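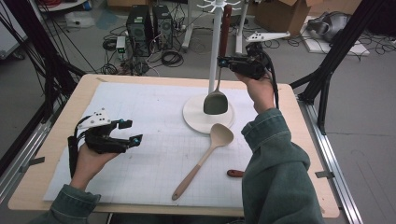
*Spatula on its stand, gridded mat underneath.*

Hideaki Fukuda spent last year placed in a secondary school by Murkon, the mentoring scheme, and in June his 23 pupils ran a sponsored night walk for a local food bank. It raised £1286. I asked him whether it had been worth it, and he took a while to answer.

"The food bank was pleased," he said. "I'd have been happier if we hadn't spent up to £400 on the coach."

The report on Murkon's website calls the walk "life-changing". It doesn't mention the coach.
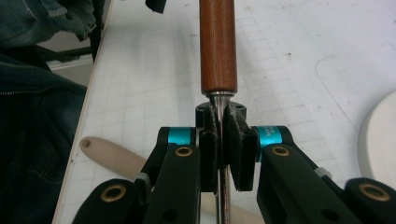 ## Who was it for?

Fukuda says the pupils wanted to collect tins door to door. Two of them had drawn up a list of streets. "It was a decent plan and it would have cost us nothing. But you can't put tins on a banner, can you?"

I put it to him that he could have said no.

"I could. I was 22 and I wanted a reference."

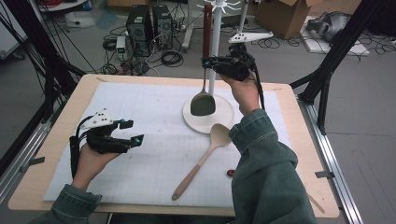

He does think some of it stuck. A boy who had barely spoken since Christmas rang the food bank himself to arrange the handover, and still helps there after school. I asked how many others do. "One, I think. She may have stopped."

Murkon counts all of them as "active young citizens" – a phrase Fukuda says he never heard a pupil use.

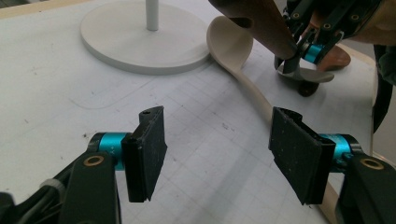 The scheme is planning another walk, longer this time, and has asked him to come back and speak at the start. He hasn't replied. "I'd want to see the budget first," he said. "And I'd want the kids to see it."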